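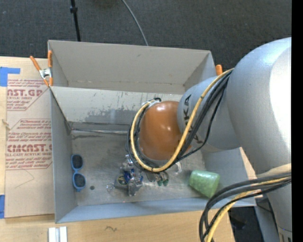 The arm over the front bin, sunglasses and other odds and ends waiting on the left.

So Prolix would like you to pay 1668 dollars for a year of Cletix, their bin-sorting software, and I've been trying to work out who it's for. The sales page says it will pick "anything you can drop in a box." I've dropped quite a lot in a box since December and I have notes.

First, the fee doesn't get you an arm. You supply that, plus the gripper, the bins and somewhere to clamp them. Our clamps are the ordinary orange-handled spring kind, and they've been less trouble than the license server.

Second, the clear stuff. I keep shiny and see-through junk in the mix on purpose, because that's what turns up in real returns boxes. Cletix is quick with a chunky block. Give it transparent packaging and it dithers, asks for a rescan, then goes for the sunglasses again. Priya Blackwood at Boateng has the same license and told me to redo the lighting. I did. It dithered in better light.

Then there's that figure of 3803 picks between faults. I asked support what counted as a fault and got a PDF about warranty terms. My log stopped at 1212, and I was being generous about what I called a pick.

The calibration wizard is good, I'll give them that. It took me 2 tries and I never opened the manual.

I'm keeping it until the trial runs out. If anyone has run the Clastitport version on glossy parts, leave a comment, and please say what your parts were.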